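Unit 4: Reading a Service Record

Students in this unit learn to follow an officer's career through assignment orders, promotion lists and efficiency reports. The sample file comes from the Vasylenko Collection, which holds 2,397 folders on air and ground officers who served between the wars. Each student will be given one folder number at the start of the session.

Rank and Assignment

Rank and duty position are recorded separately and should be noted separately. A captain might command a squadron for two years before the matching promotion came through. Temporary ranks were common in wartime, and many officers returned to a lower permanent grade in 1946. Write down both dates wherever the file gives them. 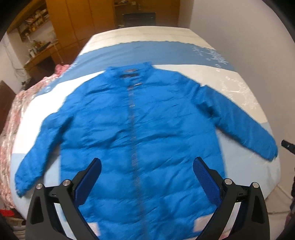

Ratings and Schools

Flying ratings appear on their own order sheets, most often behind the transfer papers. The folders for Plerow Field and the depot at Gendport are the most complete — 416 of them include the full school record, with course dates and final standing. Where a school record is missing, the station's monthly roster may be used in its place, provided that the substitution is stated in a note.
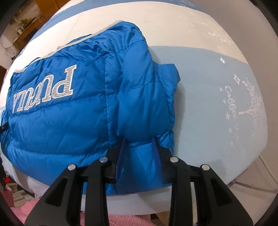
Rosters were typed by station clerks and contain errors in spelling and serial number. Compare at least 2 rosters before accepting a date of arrival. If they disagree, cite both and explain the choice made.

Written Work

Prepare a one-page career summary in the Elent format, in order of date, with the source given for every entry. Summaries are due at the end of February. Medals and decorations are covered in Unit 5 and should be left out of this assignment.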